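Re: [homebread] Crackers keep going soft
From: Bindu Acharya
To: homebread list

Gopinath Ramasamy wrote:

> Hi all, second try at the discard crackers and I'm still not getting
> there. They come out of the oven with a decent snap around the rim
> and the middles are like cardboard. By the next morning the whole lot
> bends. I'm using the recipe that went round the list last winter, the
> one with the rosemary, and Granetti white flour because that's what
> the corner store has. Am I underbaking or is my dough too wet? Also,
> does anybody bother letting it rest? I skipped that part both times.
>
> Gopinath

Hi Gopinath, and hi everybody (I know, I've been quiet, we had the kitchen floor up for most of the winter and I was making toast in the hallway),

My first guess is thickness. That rosemary recipe says to roll it "thin" and leaves you to it, and what I used to call thin was closer to a pie crust. Now I roll until I can see the color of the parchment through the dough and then I give it a few more passes. The center of the sheet is always the fat part, so I start from the middle and push out, turn, push out again. If it springs back on you, that's your skipped rest coming home! Even 10 minutes under a bowl makes a big difference. Go have coffee.

What I mix is 100 grams of discard straight from the fridge, a good glug of olive oil, salt, and flour until it stops sticking to my fingers. I know some of you will want a number for the flour, Khải I'm looking at you, but my starter is soupy one week and like putty the next and I gave up writing it down.
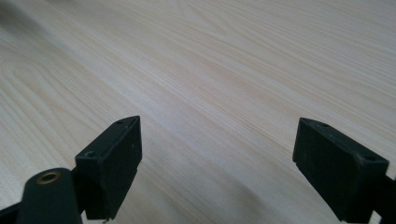 Oven at 375, and mine are usually done in 15 minutes, but the outside ones go first. I pull those off and put the rest back in. It feels fussy the first time and then you just do it with one hand while you're on the phone. If you take the whole sheet out when the edges look right you'll get exactly the cardboard middles you're describing.

Then the part I got wrong for years: I was putting them in the tin while they were still a little warm. Don't! Turn the oven off, prop the door with a wooden spoon, and leave them in there until you've forgotten about them. I've left them overnight and they were the best batch I ever made (also I preheated over the top of a batch once, so maybe stick a note on the door).

On flour, I've used Granetti and it's fine for this. I like part rye from the Mészáros stall when they're at the market, because it gives you that toasty, slightly sour thing, but it tears more when you roll it. Simão swears by all spelt. I had his at the swap and they were lovely and very crumbly, so not a dip cracker, more of a plate-and-soup cracker.

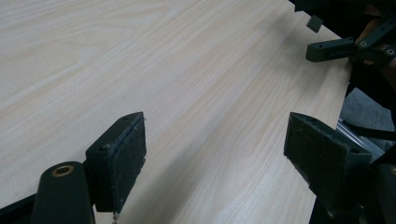
The tabletop, pale grain, out toward the edge.

Oh, and seeds. Press them in with the rolling pin at the very end. If you mix them into the dough they rip little holes when you roll thin, and if you only sprinkle they all end up in the bottom of the tin and you eat them with a spoon in front of the TV like I do. Sesame and caraway hold on well. Sunflower is hopeless unless you chop it. Flaky salt goes on last and you need less than you think.

Geetha asked off-list whether the Sterkia countertop oven is any good for this. I borrowed my sister's for the whole floor business and it does crackers fine, but it runs hot at the back, so spin the sheet halfway. I wouldn't try a full-size loaf in it, mine went nearly black on top with a gummy line along the bottom.

I'm pasting in the bit I wrote for the swap newsletter too, as a couple of you said the sign-up page never loaded.

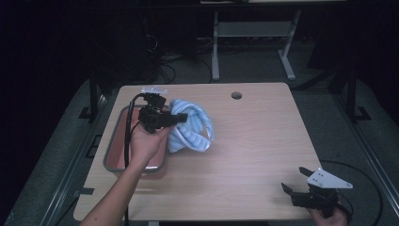 SKETHOLM, April

The spring bread swap is on Saturday, same hall as last time, doors at two. Bring whatever you've been baking plus a card with the flours and any nuts or seeds on it. Geetha Annamalai has the allergen table again and she'd like the cards filled in before you get there. Starters are welcome in jars with the lids loose. Simão Torres is bringing his spelt and will show anyone who asks how he shapes it. Khải Hà needs a ride for himself and a very large rye, so please write to him directly if you're coming from the north side.

Okay, that's the newsletter. Gopinath, if you can make it, bring your bendy ones along and we'll snap-test them next to mine. A soft batch can go back in a low oven for a bit and it usually comes right again, so don't throw them out yet.

Has anyone tried this with whey in place of the oil? I have a jug of it and no plan.

Bindu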